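4.2 Settlement timing and the claimant's place of residence

Claims arising from collisions between motor vehicles and cyclists make up the largest group in our file set after rear-end claims. Of the 814 closed files supplied by the two participating firms, Visier and Kozma, most concerned injuries treated without admission to hospital. The files record the date of the collision, the date on which a lawyer was first consulted, the date of the first written offer and the date of settlement or judgment. They do not consistently record the claimant's occupation, and we have left occupation out of the models for that reason.

Residence was coded from the postal address on the retainer. Claimants living inside the Wirstead municipal boundary were coded as urban, and all others as regional. The boundary was redrawn during the study period, and six files changed category as a result. We kept the original coding for those files. Recoding them did not alter the sign or the significance of any coefficient reported in this section.

Regional claimants consulted a lawyer later than urban claimants. The difference persists after controlling for injury severity, the number of vehicles involved and whether a police report was filed. Magyar's earlier work on limitation periods attributed a similar delay to travel distance. Our data give limited support to that reading. Distance to the nearest office of either firm was a weak predictor once we included a variable for whether the claimant had dealt directly with an insurance adjuster before seeking advice. Those who had done so waited longer in both groups, and regional claimants were more likely to have done so.
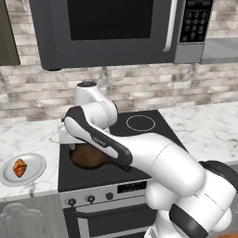

Wirstead, January

Figure 6. Simulated kitchen, with the gripper of a white robotic arm above a round brown pot on a black electric range.

The adjuster variable needs some care. It was coded from intake notes, which were written by different staff to different standards. Visier used a printed intake form with a specific question on prior contact with insurers. Kozma used free-form notes until the middle of the study period and then adopted a form of its own. Emese Magyar coded the free-form notes, and a second coder worked through a subsample without seeing her results. Disagreements were mostly over telephone calls in which an adjuster had asked for vehicle details and nothing else. We treated such calls as contact only where the notes mentioned the injury or an amount of money.

First offers followed a different pattern. The interval between first consultation and first written offer did not differ by residence. It depended chiefly on the completeness of medical records and on the insurer. Files involving Avar, a fleet insurer that covers delivery vans and taxis, moved faster to a first offer than the others and slower from first offer to settlement. In interviews, lawyers at both firms described this as a matter of the insurer's internal practice: an opening figure was issued once liability had been reviewed, and any increase had to be approved by a separate office. We could not verify this from the files.

Files with a disputed police report were slower at every stage. The usual dispute concerned the cyclist's position on the road before the collision, and in particular whether the cyclist had left a marked lane. Where a witness statement had been taken at the roadside, the dispute was generally resolved before discovery. Statements taken later were less useful to either side, and several were withdrawn. Helmet use was raised by insurers in many of the head injury files but was seldom the reason given for a delay.

Five files were excluded from the settlement models. In each of these the claimant changed firms after the first offer, and the second firm did not take part in the study. They are retained in the analysis of consultation timing, where the missing dates do not matter. Files that went to judgment were few, and we report them separately in section 4.3.

The results should not be read as a measure of how well either group was served. Settlement amounts were available only in bands, and the bands were not adjusted for legal costs. A later settlement may reflect a slower recovery, a backlog in specialist appointments or a considered decision to wait for a final prognosis. The files distinguish among these only where a lawyer chose to write the reason down. Regional files contained fewer such notes, and we have not tried to fill the gap by inference.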